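Mustik planner / Issues
Grasp candidates rejected on thin objects after update to collision checker
Status: Resolved
Component: motion planning, tabletop sim
Opened by: Niloufar Ghasemi

Hi all! First, the new collision checker is wonderful. Planning calls that used to make me go and refill my coffee now finish before I can stand up. I'd love to keep it, so I'm hoping somebody can help me with the one thing it broke.

Since the update, the planner finds no valid grasp for anything that lies close to the tabletop. Tall objects are fine. Flat or thin ones fail every time with the same message:

[plan] 192 candidates sampled, 0 reachable without contact
[plan] giving up: no pregrasp pose

Setup: Mustik planner, current main branch, Basum scene loader, parallel gripper, default sampling (200 candidates, of which the first filter usually drops a handful). It happens on both my desktop and the lab server, so I doubt it's a driver problem.

Things I tried before opening this:

Raised the sample count from 200 to 700. Same result, only slower.

Turned off the cloth in the scene file. Grasps come back right away! But the wrong cloth height is baked into a lot of our saved scenes, so I can't leave it off.

Swapped the gripper model for the older one with simple box fingers. No change.

Cleared the cache and rebuilt. No change.

The scene I'm using to reproduce it is the round table with the draped gray cloth. The shark plans beautifully, since it stands up on its tail and gives the fingers plenty to close on. The phone and the brown stick are the two that never get a candidate.

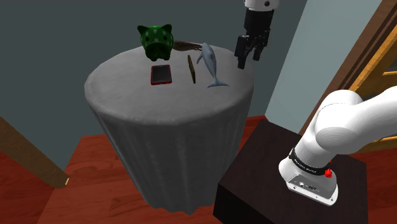
Amirhossein Nouri: Thanks for such a clear report, and I'm glad the speed is working out for you! The cloth test is the big clue. Can you run the planner with contact logging on and paste the first pair it complains about? I want to know whether it's finger against object or finger against cloth. Also, which padding value is in your config? The old checker ignored padding on soft bodies completely and the new one doesn't.

Niloufar Ghasemi: Ooh, good call on the logging. I had forgotten that flag existed. First pair, and every pair after it:

[contact] left_finger vs table_cloth, depth 0.004
[contact] right_finger vs table_cloth, depth 0.004

Padding is whatever ships with the loader. I never set it.

Amirhossein Nouri: Then I think I've got it. Basum exports the cloth as a mesh and also gives it a convex hull as a fallback. The new checker picks the hull and then adds the padding on top, so as far as the planner knows, the tabletop sits higher than the one you see rendered. A thin object ends up buried in it, and a tall one sticks out far enough to be grasped. More samples can't fix that, which matches what you saw at 700.

Please try these 2 settings in the scene config:

cloth.collision = mesh
cloth.padding = 0

Restart the planner server afterward. A scene reload keeps the old hull in memory - that one caught me last month.

Niloufar Ghasemi: It works!! Phone and stick both plan on the first call:

[plan] 192 candidates sampled, 31 reachable without contact
[plan] pregrasp found

I went through the other saved scenes with the same settings and they all plan too. The mesh check costs a little time per call, but it's still far ahead of the old checker. I also drew the hull in the debug viewer out of curiosity, and there it was, hovering over the cloth like a lid. I should have looked there first.

Could the loader print a warning when it falls back to a hull?

Amirhossein Nouri: Yes, and it should. I've put in a patch that warns on load and makes mesh the default for anything tagged as cloth. The reload bug is getting its own ticket. Closing this one, but please reopen it if any of the older scenes misbehave.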